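Workshop notebook, December

Glue line trials, continued from the previous entry. Still on the hide glue versus liquid fish glue question for the Šindelář chair repairs. Fourteenth page on this, so I am restating the setup for whoever picks it up after me.

Stock: beech offcuts from the broken back rails, planed the same morning they were glued. Lap joints, 20 mm overlap, clamped between cauls faced with packing tape. Clamp time overnight in every case. Hide glue is the Mornine pearl, soaked cold and brought up in the water bath. Fish glue is the Stilto bottle, straight from the shelf, second bottle of the two. The first bottle had been open since spring and I have thrown out its results.

Bath temperature. The dial on the glue pot reads low. Checked against the glass thermometer and against Iida's probe, which agree with each other. With the dial at its 60 mark the glue sits at 66 C, warmer than I want for a long session. Dial now taped at 54. Please leave the tape on.

Open time is the weak point of the hide glue in this room. With the shop at 16 C in the morning the film gels before the second face is down. Warming the parts on the radiator for ten minutes fixes it, but the thin rails cup if left longer. One did. Marked C4, set aside, not counted as a failure of the glue.

Urea. Added 10 percent by dry weight to half of the second batch to stretch the open time. It brushes out much better and I could position the joint without hurrying. Strength is down a little on the bench test, see below. For a chair back I would accept the loss. For a front leg joint I would not.
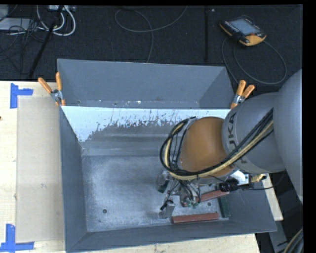 Bench test is the lever rig with the hanging bucket, same as in November. Water added slowly from the jug until the joint lets go, then bucket weighed. Not a standard test and the numbers mean nothing outside this notebook, but they compare with each other.

Plain hide glue, warmed parts: all joints broke in the wood. Torn fibers across the full overlap.
Plain hide glue, cold parts: mixed. Two broke cleanly in the glue line, with a glassy surface on one face. Starved or gelled, probably gelled.
Hide glue with urea, warmed parts: broke mostly in the wood, with a glossy strip along one edge of each.
Fish glue, cold parts: broke in the wood except for one, where I suspect my clamping.

Highest single reading was 2,902 g in the bucket, plain hide glue, warmed parts. With the lever ratio that is past what the bracket was built for, and the pivot bolt has started to bend. Replace it before the next round. There is an M8 in the drawer under the drill press that should do.

Humidity. Iida Nurmi pointed out that the fish glue results are all from dry weeks, and the chairs are going back to a house by the water. Fair objection. Put four fish glue laps and four hide glue laps in the lidded tub with the salt slurry. Hygrometer in there read 75 percent at the last look, 4:40 pm. They stay in until the weights stop changing. No opening the lid to check on them.

Cost, for the estimate. Pearl glue is 300 g to the bag and one bag will cover the whole set with plenty left over. Idell quoted 599 for the replacement rails if we have them cut there, against two days of our own time. I lean toward cutting them here. Their last batch of beech came in with the grain running out on the curved parts, and that is how these rails broke in the first place.

Reversibility. Soaked one joint of each kind in warm water with a splash of alcohol. The hide glue let go first, the fish glue soon after, both without damage to the wood. The old joints on chair three did not respond at all. Someone has been in there with a white glue, and it will have to be scraped. Allow an extra half day for that chair.

To do:
New pivot bolt for the rig.
Repeat the cold parts series with the room at 20 C, to see if shop heat alone is enough.
Order pearl glue before the holiday closing.
Ask Šindelář if the seat frames were ever reglued, and with what.
Label the urea batch. It looks the same as the plain one in the jar.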